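From: Dong-hyun Ha
Date: 2020-06-05
To: Galang Court residents list
Subject: Re: Washer stops with water still in the drum

On the Galang list, Pamela in 42 wrote:

> Our washer has started stopping before the spin. The clothes are
> sitting in a few inches of water and the door stays locked for a
> while. If I turn it off and start a spin by itself, it sometimes
> goes through. The machine is the built-in one that came with the
> apartment. Before I pay for a service visit, does anyone know if
> there is a filter on these, and can I get to it without pulling
> the machine out of the cabinets? I don't want to scratch the
> floor or take the kickboard off if I can help it.
>
> Also there is a smell, but that may be a separate thing.

Hi Pamela,

Yes, there is a filter, and no, you don't need to pull the machine out. I did ours last October after the same trouble, and again last week. We have the green kitchen like most of the units on the 4th floor, with the front loader set in between the cabinets. If yours was refitted, the layout could be different, but the filter should still be low down on the front.

On ours it is behind the small round white cover, below the door and to the right. There is a little slot at the edge of the cover. I use a butter knife with a dish towel wrapped around the blade and it pops off with a small twist. Don't use a screwdriver. I did the first time and left a mark on the plastic.

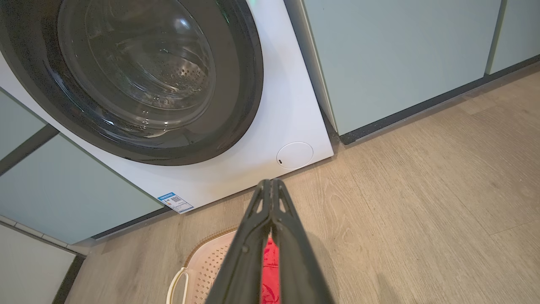 Before you open anything, turn the machine off at the wall and let the water cool if you were running a hot wash. Then get the water out. You said there are a few inches in the drum, and all of that will come through the filter opening if you just unscrew it. The opening is close to the floor, so a bucket won't fit under it. I use a 9 by 13 baking pan with old towels packed on both sides, and I open the filter a quarter turn at a time. When the pan is nearly full I close it again, empty the pan in the sink, and go back. It took me a good number of trips. If yours has a thin drain hose next to the filter, use that first. Ours doesn't.

Put a towel along the dark kickboard too, not just on the floor. Water got behind ours in October and the bottom edge swelled a little at one end. You can leave the kickboard on for the whole job.

Once the filter is out, rinse it under the tap and scrub it with an old toothbrush. Then feel inside the hole with your fingers, carefully, in case there is a pin or a piece of glass in there. You should be able to feel the small pump wheel at the back. It moves in little jerks when you push it, and that is normal. Ours had a hair tie around it, plus two coins and the underwire from a bra. Last week it was only lint and one baby sock.

Screw the filter back until it stops. Run a short rinse with nothing in the drum and leave the cover off so you can look for drips. If it stays dry, put the cover back on.

About the smell – it may well be the same thing, because the old water sits in the filter. Wipe inside the fold of the rubber around the door as well. I also leave the door open a few inches after each load now. It blocks the cabinet next to it, but we keep only the big pots there.

If it still won't drain after that, the next place to look is where the hose joins the pipe under the sink. I haven't had to do that one. Unit 53 had theirs done by Gekus and was happy with them, though it was a while ago and I don't know what they charge now. Zudosico told me they don't take on built-in machines, so I wouldn't bother calling them.

I have a spare filter for this model that I ordered by mistake. If yours turns out to be cracked, come by and try it before you buy one. I'm home most evenings after six.

Dong-hyun
Unit 46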